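Follutbridge Path Relay: Frequently Asked Questions

Every spring our inbox fills up with the same good questions, and we love getting them! Most of the answers are collected on this page. If yours is missing, write to us and we'll add it.

What is the relay?

It's a team run from Lunetby to Follutbridge, held each April. Teams pass a cloth sash from runner to runner along the way, and everyone meets at the end for soup, bread and a lot of shouting. The whole thing started as a bet between two running clubs, and it has grown into the best morning of our year.

How many people are on a team?

Four. You can enter with three if somebody is happy to run two legs, but tell us when you sign up so the sash handoffs are set up right. We cap the field at 100 teams.

Do I have to be fast?

No, no, and no again. We have teams who train all winter and teams who talk the entire way and stop to look at ducks. Both are very welcome. The course stays open until 1 p.m., and that leaves plenty of time to walk any leg at a comfortable pace.

I don't have a team. Can I still come?

Please do! Mark "looking for a team" on the form and we'll match you up. Getsemaní Cervantes handles the matching, and she is uncannily good at it. Last year one of her thrown-together teams had matching socks by the second handoff and has been running together ever since.

What are the legs like?

Leg one leaves Lunetby by the old mill road and has the only real hill. It's short but steep, so give it to the person on your team who likes that kind of thing. Leg two is mostly packed gravel and winds through the woods. Leg three is paved the whole way, and leg four drops gently into Follutbridge, with a loop of the ball field before the finish.

Which leg should a first-timer take?

Leg three, every time. It's flat, you can't get lost, and you can settle into a rhythm and just go. The one thing to watch for is wind, which can come straight at you in April. Bring a light jacket you can tie around your waist. 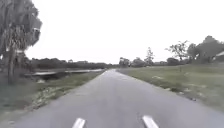

Smooth pavement with grass on both sides.

Can I push a stroller?

Yes, on legs three and four. The woods on leg two are too rooty for small wheels, and the hill on leg one is no fun with a passenger. Stroller runners start at the back of their group and can take the sash by hand or have it tied to the handle.

What about dogs?

Dogs on a short leash are welcome on leg two only. They do not need to register, but they do get a bandana at the end if you ask for one. Get there early, the bandanas go quickly.

How does the handoff work?

Each handoff spot has a chalk box on the ground. The incoming runner has to be inside the box before the sash changes hands, and that's the entire rule. You may hug, high-five or collapse. Just step off to the side afterward so the next team can get through.

How do I get to my leg's starting point?

A shuttle leaves the Follutbridge school lot at 7:30 a.m. and stops at each handoff. Another runs back the other way once the last team has passed. You can also have a friend drop you off, but please don't park along the mill road. The shoulder is narrow and the farm trucks need it.

What does it cost?

Nothing for kids under 12, and a small fee for everyone else, listed on the sign-up form. All of it goes to the Prurnville swim program, which teaches local kids to swim every summer. Last year you all helped put 238 children through lessons, and we are still beaming about it.

Is there water on the course?

There's water at every handoff, plus one table halfway along leg two. We don't use paper cups anymore, so carry a bottle or a folding cup. We went through nearly 800 cups the last year we had them, and the cleanup took all afternoon.

What if it rains?

We run. We've run in drizzle, in sleet and once in big wet snowflakes, and the soup tasted even better. We only call it off for lightning or flooding, and in that case we'll email team captains by 6 a.m.

What's the Avram Spoon?

Our most treasured prize! It's a huge serving spoon that goes to the team whose finish time comes closest to the time they guessed on their form. Anybody can win it, and slow teams very often do. Leave your watches off if you're going for it, we're on the honor system.

When does sign-up open?

At noon on the first day of February. Bring your friends!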